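Storkeo Slatted Crate, Medium: Review After a Winter of Apple Storage

Reviewed by Bello Briggs
Category: Home storage, root cellar and pantry

Background

I store apples from two trees in an unheated cellar. The cellar holds between 36 and 42 degrees from late fall until March, with humidity high enough to fog a cold mirror. For years I used waxed cardboard boxes from a grocery store. They soften at the corners by midwinter and cannot be stacked more than two high without the bottom one bowing. In November I replaced them with Storkeo crates in the medium size and kept one Loritz plastic bin in service for comparison.

Storage results depend more on the apples than on the container. Late varieties with thick skin keep. Early ones do not, and no crate will change that. Everything below refers to a late russet, picked dry, stems on, sorted by hand, with any bruised fruit sent to the kitchen.

Assembly

The crates ship flat. Each box contains the end panels, the side slats, the bottom slats, a rim and a bag of screws. Pilot holes are drilled. On one crate a pilot hole was offset by the width of the screw and had to be redrilled. A hand screwdriver is enough, though the last two screws on the rim are awkward to reach with a long handle. Allow 23 minutes for the first crate. The instruction sheet has no text, only diagrams, and the third diagram shows the end panel reversed. Check the notch before tightening anything.

No finish is applied at the factory. I left mine bare. Oil and varnish can both carry a smell, and apples take up smells readily. For the same reason, do not put apples in a crate that has held onions.

Load and stacking

The maker rates each crate at 40 pounds. I loaded to 30, with the fruit in two layers and a sheet of plain newsprint between them. At that load the bottom slats showed no deflection I could find with a straightedge. Stacked three high, the crates sat level. The rim gives a shallow seat for the crate above it, so the stack resists a sideways push but will shift if bumped hard at a corner. A deeper seat would be better.

The handholds are a weak point. The cut edge is square, and at full load it presses into the fingers. I went over mine with medium sandpaper, which helped.

Airflow

Airflow is the reason to buy a slatted crate. Apples release ethylene and moisture, and both collect in a closed container. In the Loritz bin, which has holes only along the upper sides, the lower layer was damp to the touch by early January and I removed four soft apples. The Storkeo crates in the same row had one soft apple between them at the same inspection. One winter is a small sample, and the bin was nearer the wall.

The gaps in the bottom let air move up through the stack, provided the lowest crate is off the floor. I use a pair of scrap battens. Set directly on concrete, the bottom row picks up moisture from below, and bare wood will spot with mildew. The gaps are also wide enough to pass small fruit. Crab apples and walnuts need a liner.
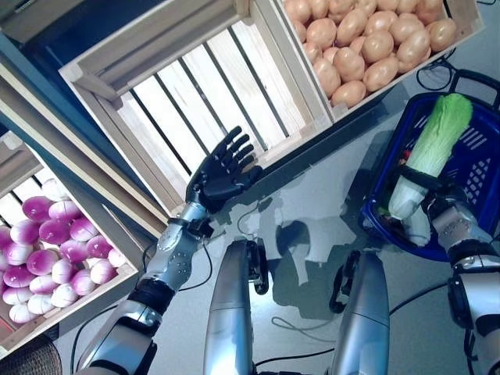
Unfinished slatted crate, empty. The gaps run the length of the bottom.

Cleaning

Brush out dry, then wipe with a weak vinegar solution and stand the crate on end until it dries completely. Do not soak it. I soaked one for an afternoon and two bottom slats cupped enough to rock the crate on a flat surface. They came partway back after a week. The plastic bin wins this section easily, as it can be hosed down and put away wet.

Alternatives

The Petkov crate is heavier and comes assembled, with stapled joints. A neighbor's set has lasted several seasons, but a stapled joint that loosens is harder to repair than a screwed one. The Bamelby drawer rack suits anyone who wants fruit in a single layer and has the floor space. It takes up more room than my cellar allows.

Verdict

Good value for cellar storage of late apples, pears in paper, and winter squash. Marked down for the handholds, the shallow stacking seat and the error in the diagrams. I am keeping the set and will order a few more before the next picking.

Last updated 9th January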